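Tasach cherche 11 personnes pour goûter des biscuits et garnir des sandwichs

Encore un appel à dégustateurs, oui. Nous aussi, nous nous méfions des panels où tout le monde trouve tout « très bon ». Si c'est votre cas, inutile d'écrire.

Le travail : 4 séances en juillet, à Lerside, de 9 h à midi. On juge un biscuit rond dont le bord dore plus vite que le centre (le fournisseur, Ackroyd, y voit une qualité – nous demandons à voir), puis on se sert dans un distributeur à compartiments censé faire gagner du temps. Censé.

Le biscuit, puis le distributeur avec le pain et la salade :

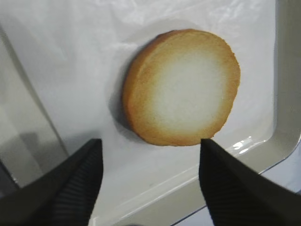
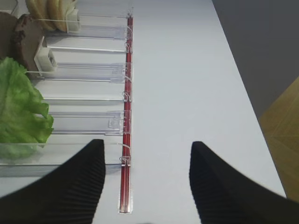 Indemnité : 7 euros de l'heure, repas non compris, ce qui n'enrichira personne. Allergiques au gluten s'abstenir. Aucune expérience exigée, les « palais experts » nous ont rarement convaincus.

Candidatures en quelques lignes à l'accueil de Tasach, bâtiment Vustley, avant fin juin. Précisez vos matinées libres.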